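3.2 Garment intake and sorting

Used work clothing was collected from the Brundero laundry cooperative, which washes and repairs uniforms for packing houses and road crews. Over the study period the cooperative passed on 624 garments that its own staff had set aside as no longer fit for rental. Most were jackets, coveralls and heavy shirts. Gloves and hats were left out, as were items with oil stains that would not wash out.

Each garment was given a cloth tag at intake and washed once more at 40 degrees. It was then laid out flat and checked by two graders working separately. The graders looked at the collar, cuffs, front closure, elbows and side seams, in that order, and scored each area from 0 (no wear) to 4 (failed). When the two scores for an area differed by more than one point, a third grader decided. Collars and cuffs caused most of the disagreement, as reported in Section 4.1, and the written guide was changed in September to separate fraying from simple loss of shape.
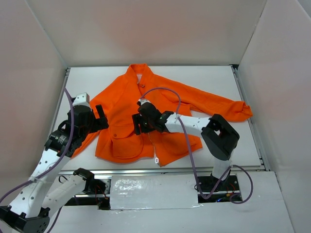
Figure 2. Orange long-sleeved jacket laid out on a white tabletop, collar toward the back wall.

Jackets took longer to grade than any other type. Sleeves had to be pulled out to the side so that the cuff and the underarm seam could both be reached, and the garment was then turned over for the back panels. Coveralls were graded in two halves, split at the waist seam.

After grading, garments were sent down one of three paths: repair, cutting for patches, or shredding for fiber. A garment went to repair if no area scored above 2 and the closure still worked. Patch material was taken from the back panel and upper sleeves, where the fabric tends to keep its strength longest. We follow Becerra and Salinas in treating patch cutting as reuse and counting only shredding as recycling. Garments with mixed fiber content that could not be read from the label were weighed and recorded separately, and they are not part of the fiber yields in Table 3.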